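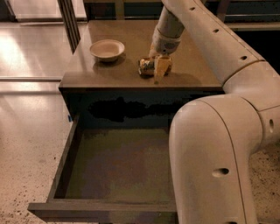
Steinar Damgaard was of the opinion that the gauge at Ravn had been wrong for years and that it was too late in the season to prove it. He gave this opinion by telephone at 6:40 in the morning, and then gave it again more slowly, as if the line were the difficulty.

Jin-sol Bang wrote it down in the station log under Remarks. The log had a column for stage, a column for discharge, a column for the observer's initials, and a narrow one for remarks that would take four words if the hand was small. She wrote: Damgaard disputes Ravn datum.

The river was the Ulora. It had three gauges on it, at Sarow, Ravn and Clitum, in that order going downstream. Sarow was a float in a concrete well. Clitum was a pressure sensor bolted to a bridge pier. Ravn was a painted staff on the left bank and a man who walked down to read it, and the man was Damgaard.

"Wrong by how much?" she asked.

"By a hand."

"Whose hand?"

He considered this. "My father's," he said. "He set it."

She had the old survey sheets out by eight. The benchmark at Ravn was a brass bolt in the footing of the mill, and the mill had been taken down in a year when the office was between supervisors. The sheet gave the staff zero as 887 millimeters below the bolt. A later sheet, in different ink, repeated the figure without a date. After that the figure had simply been carried forward from book to book, and every discharge computed for Ravn had been computed from it.

The trouble was in the totals. Water measured at Sarow, plus the two side streams, ought to come to the water measured at Ravn, less a little for seepage. For September it did not. Ravn was short by 175 liters a second, and it was short by nearly the same amount at low water as at high. An error in the staff would not behave like that. Being off by a hand costs a river very little when it is low and a good deal when it is up.

She called him back and explained this.

"Then the water is going somewhere," Damgaard said.

"Yes."

"I would have seen it go."

She drove up on Saturday with the level, the tripod and the small current meter. Damgaard met her at the gate in a coat that had been mended at both elbows with sailcloth. They found the bolt under nettles. The footing had not been removed with the rest of the mill, only buried, and she cut the turf back with a spade until the brass showed. She set up the instrument on the path and he held the rod. He held it very straight.

Staff zero was 887 below the bolt. She closed the loop and read it a second time.

"He set it right," she said.

Damgaard looked at the rod and went on holding it after she had stopped reading.

They walked upstream in the afternoon. The bank there was alder and black mud, and in two places they had to go around by the field. She took a section every half hour, wading where she could, calling out the counts while he wrote them in a school exercise book with the pages ruled for sums. At the fourth section the discharge agreed with Sarow. At the fifth it did not. Between the two was a bend with a gravel bar, and behind the bar, where the old headrace had left the river on its way to the mill, the ground dipped and the grass was a different green.

She put her ear to it. There was a sound like a tap left on in another house.

"That was stopped up," said Damgaard. "When they closed the mill. He stopped it himself, with clay and planks."

"Planks rot."

"He would have known that."

She paced the line of the race as far as the road — 1,183 steps, counted under her breath — and found where it came out again, in a culvert below Ravn and above Clitum, running clear. That accounted for Clitum, which had never been short of anything.

The light was poor by then. She entered the day's work in the log on the hood of the truck. In the narrow column she wrote: Ravn datum confirmed. Then, since there was space for one more word, and he was standing at her shoulder to see what it would be, she handed him the pencil.

He put down his initials, which belonged in the other column. She left them where they were and drove back to Sarow with the heater on.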